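April, late, with tea going cold next to me

So the great plate sort is finally under way! I have been putting this off since we moved to Flilside and I honestly could not tell you why, it took me one evening and half a podcast. Everything was still in the boxes from the old apartment, wrapped in newspaper, and I'd been eating toast off the same two saucers like a student.

Barbara Krajewska came over after work to help, and by help I mean she sat on the counter eating my crackers and voting. Keep, keep, charity, why do you own this, keep. We found the gravy boat from my aunt (charity, sorry Auntie) and a mug with no handle that I apparently paid movers to carry up three flights of stairs. The wedding-present bowls are staying even though I never use them. Barbara says I'm sentimental. I say they're useful for chips.

The real question was the colored plates. I bought them one at a time over years, mostly from the seconds shelf at Dinu, so nothing matches. There's the terracotta, the blues, the creamy one, and the mint green that I love more than is reasonable. Barbara thought they should go in the cupboard in a pile like normal plates. But I have chipped so many that way, pulling out the bottom one with my elbow holding up the rest, and then you never see them! So I got out the wire stand and lined them all up on edge, with the green in front because it's my kitchen and I get to choose.

Sum-yee Tang called in the middle of all this to ask if I still want her old shelf. It's 28 inches wide and I have no idea if that fits beside the fridge — I said yes anyway. She wants to bring it over before she leaves for Sosgate, so I need to find the tape measure, which must be in the one box I haven't opened.

Anyway, the charity bag is by the door, my hands smell like newspaper, and I kept walking back in to look at my plates before I sat down to write this.
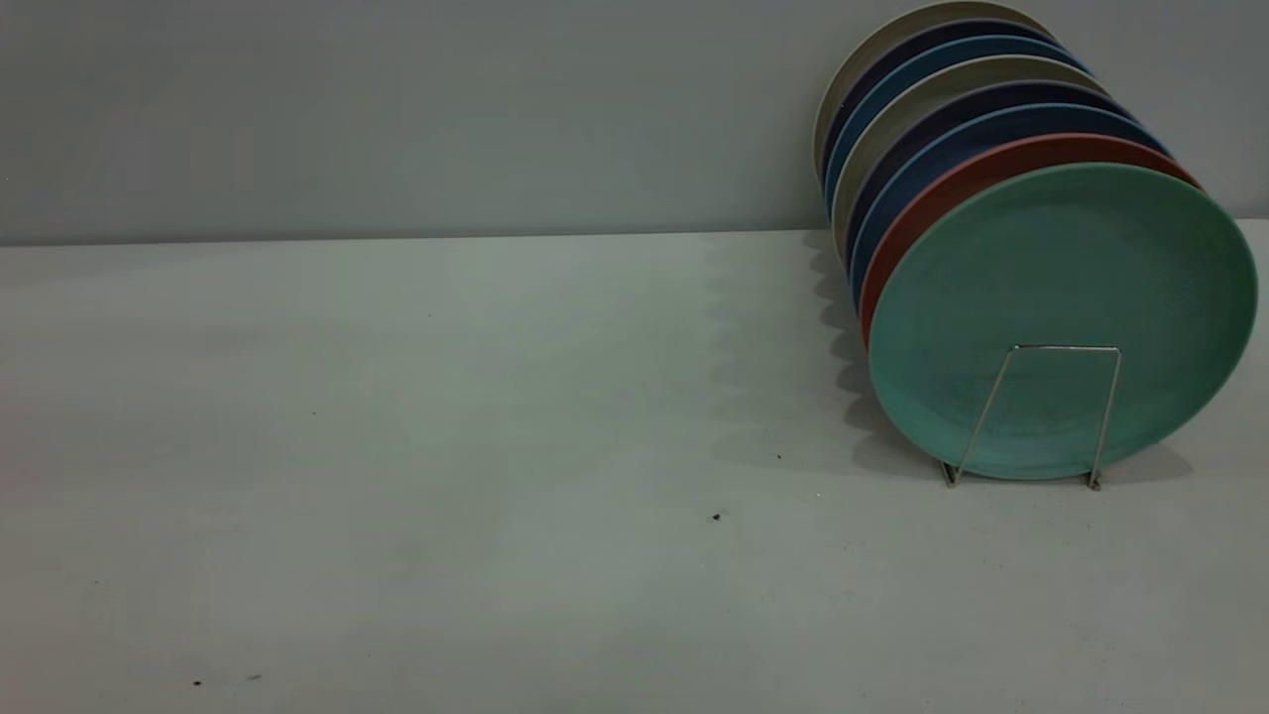
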